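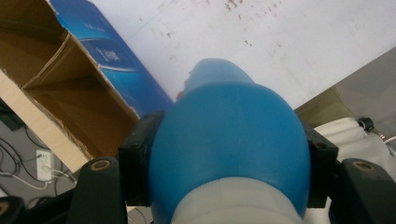

Murbridge, 27 January 2025

The shelf under our sink is finally getting cleared, and the bottles are going into boxes for the move to Sheehan Street. My cousin Siyabonga Hendricks is helping us with the move.

The big blue bottle, with an open cardboard box behind it. I like this blue very much, it shines a little on the shoulder where the light comes. The box is plain brown inside, with one flap folded in.

A few notes for those who will help us in the new place. Bottles travel standing up, with the cap closed hard and a piece of tape over it. Between them we put old towels – please do not throw these towels away, my mother wants them back. Every box gets the name of the room on two sides, written with the thick marker. If a box says "Kitchen 27", it goes next to the stove and can wait until the end.

Small boxes are better than large ones for the heavy things. I learned this in November, when we moved my aunt to Flernlow and I carried her jars down the stairs in one very large box. My back was not happy for a week.

We still need flat boxes for the plates and the baking trays. If you have some in your garage, write to Siyabonga or leave them by our back door. The bathroom cabinet comes next, and after it the long shelf in the hall.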